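3.2 Floor reflectance and cable clutter in shared workrooms

Lighting models for small workrooms usually treat the floor as a plain, evenly coloured surface. In the Homham survey this held for very few rooms. Floors were used for storage, for charging equipment and for running extension leads, and the area left clear varied through the working day. We therefore recorded floor reflectance and floor cover as separate variables, following the method set out by Cuautle for open-plan offices but with a finer grid.

Readings were taken at 188 grid points across the Homham and Stindovstead sites, with the meter held level and the operator standing on the side away from the main light source. Each point was read once in the morning and once in the late afternoon, giving two values that were averaged before analysis. Points falling under furniture or panels were kept in the data set and coded as shaded. Removing them would have raised the mean for pale floors and hidden the contrast that occupants work with.

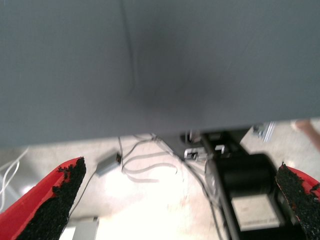
Figure 4. Pale floor with cords and equipment; shadow along the lower edge of a grey panel.

Pale floors gave the widest spread of values. A light finish returns a large share of the incoming light where it is clear, and the drop at the edge of a shaded strip is correspondingly sharp. Darker floors showed a lower mean and a much flatter profile. Glare was scored on the Brivilico scale, which runs from 0 to 80, and a score above 60 was treated as likely to cause discomfort during desk work.

Cable clutter had a small effect on mean reflectance but a clear effect on local variation. Where leads crossed a grid cell, neighbouring readings differed more than in clear cells of the same finish. The effect was strongest near wall outlets - the places where occupants also tended to put their desks. We did not separate cable colour from cable density, and the two are probably linked at Stindovstead, where most leads had been bought in a single order.

Room depth was entered as a covariate in the models reported in Section 3.3.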